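To: Members' list, Prusach Collectors' Circle
From: Kornél Pap, Membership Office
Subject: Re: Allocation of the Segers anniversary chronograph

Dear members,

Several of you have written since the July bulletin to ask how the Circle will distribute its share of the Segers anniversary chronograph, produced for the Trornovlow regatta. The terms agreed with the manufacturer are now settled and are given below. They replace the provisional terms in the bulletin.

The edition is limited to 120 pieces in steel. Of these, 100 will be sold through authorized dealers. The remainder is reserved for members of the Circle and for crews entered in the regatta. The reference is 1303 in all cases, and the regatta emblem appears on the case back only. The dial is the same for every buyer.
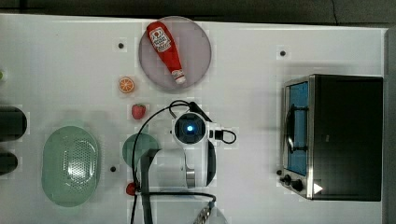
1. Eligibility

Applicants must hold full membership on the day the list opens. Associate members may apply, but their applications will be considered only after those of full members. One application may be made per household. A member who received a piece from the previous regatta edition is not excluded, but will be placed in the second draw.

2. Application and deposit

Applications should be sent to the Membership Office by email, with the member's number in the subject line. No deposit is payable to the Circle. Successful applicants will be contacted by Segers and will pay the manufacturer directly – the office does not handle any part of the purchase price.

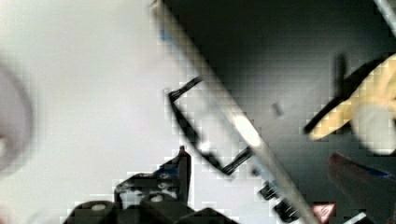
3. Straps and servicing

Each watch is delivered on a rubber strap made by Mastetti, with a second strap in navy canvas. Requests for a steel bracelet cannot be accepted at the time of order. The warranty runs from the date of collection and covers the movement, the crown and the pushers. Pressure testing after a change of battery does not arise, as the movement is automatic, but members who sail with the watch are advised to have the seals checked every year.

4. Collection

Pieces will be handed over at the clubhouse in Trornovlow on the Saturday of the regatta, from 10 a.m. Members who cannot attend may name another person in writing. Watches not collected that day will be returned to the manufacturer and may be sent on by insured courier at the member's expense.

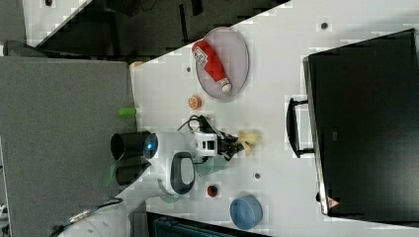

Table view, with plate and orange slice.

On Monday's list Štefánia Sýkora wrote:

> I understand that crews have priority over members who
> do not sail. Is this correct? If so, I would ask the office
> to say how many pieces are left for the rest of us. I would
> also like to know whether the numbers engraved on the
> case backs can be requested in advance.

Crews do not have priority. Each competing boat may put forward one name, and those names enter the same draw as everyone else's. On the second point, Segers assigns the case numbers in order of production and will not reserve them. The single exception is number 3, which the manufacturer is giving to the regatta as a prize and which will not enter the draw.

Members whose names are not drawn will be placed on a waiting list, in the order of the draw. The list will be closed once the regatta is over.

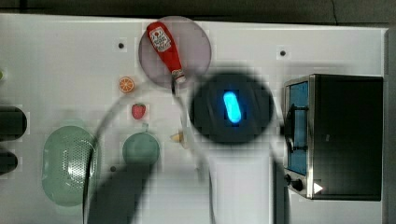
Štefánia Sýkora has since added that she accepts the arrangement for the crews, but considers that the waiting list should stay open until the end of the year, so that any watch returned to the manufacturer can be offered to members first. The office has passed this request to Segers and will write to the list when a reply is received.

Yours faithfully,
Kornél Pap
Membership Office, Prusach Collectors' Circle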